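Little striped pumpkins bring a good crowd to Dindis

The little striped pumpkins have been and gone again at Dindis, the tea room and garden shop at the bottom of Meijer Lane, and anybody who left it until the afternoon to go down and choose one will already know that the best of them went before lunch. The doors opened at ten, by which time the queue was back past the postbox, and by the time the last tray was carried in from the yard there was hardly room to turn round between the seed racks and the cake counter.

Delia Ocampo, who has run the place since her aunt gave it up, grows the pumpkins on the strip behind the old dairy. They are the small kind that sit nicely on a windowsill or beside a plate, and she is always careful to tell people that they are for looking at and won't make much of a soup. She had 343 of them this year, a good deal better than last year, when the slugs got into the young plants and a wet June did for most of what was left. She puts the improvement down to starting them off indoors a little later and to a lot of evenings spent out there with a torch.

Gintarė Venckus had come over on the early bus with her two sisters and went home with a cardboard box so full that the driver had to help her up the step with it. "We do a long table every autumn, all the cousins, and everyone has one by their place," she said. "Then the children take them home and draw faces on them, and you find them under beds at Christmas."

The other half of the day was the crockery. For the past few months people have been handing in the odd cups, plates and bowls that pile up at the back of a cupboard, and Fraser Gunn had sorted the whole lot by colour along the trestles in the side room, a job that he thought would take an evening and in the end took the best part of a week. There was plenty of blue and white, as you would expect, a surprising amount of brown, and a very handsome gravy boat which two ladies both wanted and which was settled, quite cheerfully, with a coin.

Between the pumpkins, the crockery and the teas, the day brought in £3,607, and all of it will go towards the new roof on the reading hut at Vanodik Green, where the rain has been coming in over the picture books since March. There is still a fair bit to find, but Delia is hopeful that the slates can be ordered before the frosts, and she would like to thank everyone who came, and particularly whoever left the enormous fruit cake on the back step without a name on it.

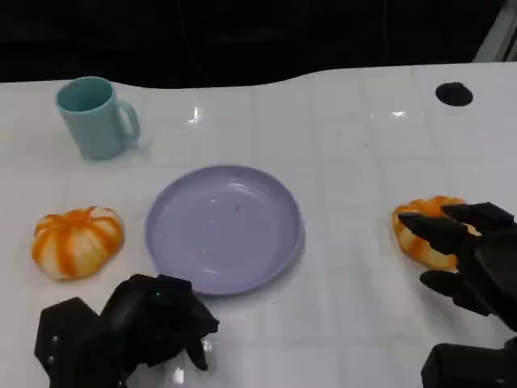 Laying a table with odd pieces was what people seemed to want to talk about most, and Suqin Zou spent much of the afternoon helping them with it, over a pot of tea that went cold more than once. Her advice is to pick soft colours that get along and then stop worrying about whether anything matches. A pale teal mug and a lavender plate look very well together on a white table, with a striped pumpkin on either side so that the orange has a bit of company. She will be giving a short talk on the same subject at Dindis later in the autumn, starting at half past six, and there is no charge, though you are asked to bring a plate or a cup of your own to try things out with. Any crockery left from the sale is on the shelf by the till in the meantime, priced at £3 for a plate and £2 for a cup, and Fraser says he would be very glad to see the back of the brown ones.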